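Shop and Kitchen Notes: Which Chores Can a Machine Take Over Yet?

Readers of the plumbing and bench pages keep asking whether any of the tips on this site will soon be done by a robot. The short answer depends on the chore. The notes below sort common jobs by what the machine has to do with its hand, because that is where most of the trouble is.

Wiping flat surfaces. Close to usable. A flat counter with nothing on it needs steady pressure and a path that overlaps itself. Clear the counter first. Most systems still handle a salt shaker badly, either stopping short of it and leaving a dirty ring or pushing it along with the cloth. Rinse the cloth yourself.

Loading a dishwasher. Partly. Plates of one size go in well. Mixed bowls, lids and anything nested are slow. Hrvoje Halilović, who keeps the Melleck test kitchen, sorts by shape before a trial and reports that sorting takes longer than loading by hand would have.

Turning taps and valves. Worth a closer look, as it comes up both at the sink and on the shop floor. A handle turns about a fixed axis, so the fingertip has to travel in an arc. If the arm pushes in a straight line, the finger slides off the end of the handle or loads the stem sideways. Cross handles give a finger something to push against. Smooth round knobs need a full grip and more wrist travel.

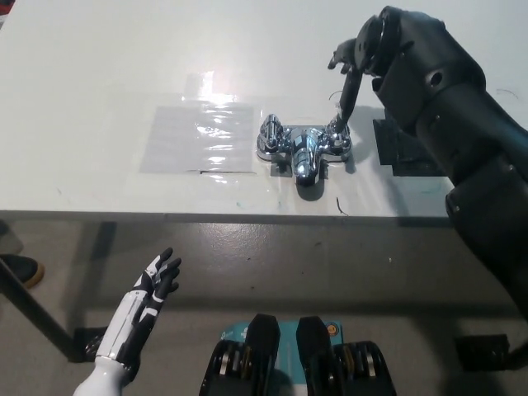

Polished chrome adds a second problem. Depth cameras read reflections as surface, and the handle can be placed well off its real position. Ilir Jurić at Tonmont recommends the following for anyone setting up a tap on a bench:

Fix the base so it cannot rotate. A loose base turns with the handle and the result tells you nothing.

Move or diffuse the overhead light until the glare leaves the handle. Dulling spray also works, but wipe it off before fitting the tap to a real sink.

Start with the handle at mid-travel. Run 100 turns each way and log every slip. Under 4 slips is good enough to try with the water connected.

Check the stem after the run. If the handle has play it did not have before, reduce the contact force.

Keep both shutoff valves within reach of a person on any wet trial. Put a tray under the supply lines.

Replacing a washer. No. The tap has to be taken apart, the screw is often seized, and the seat has to be felt for pitting. Do this by hand with the water off and the drain plugged so the screw stays out of it.

Sweeping a concrete floor. Yes for dust, no for swarf. Long curls of metal wrap around the brush and stall it. Pick those up with a magnet or a rake first.

Folding towels. Slow but possible. Allow 2 minutes per towel and refold the bottom one.

Coiling hoses and cords. Not yet. The Dumlao hose reel with a motor does this better than any arm and has no hand to go wrong.

For a shop deciding what to automate first, pick the job with a fixed part in a fixed place. The Trirken bench plate, or any plate with threaded holes, takes care of the fixed place.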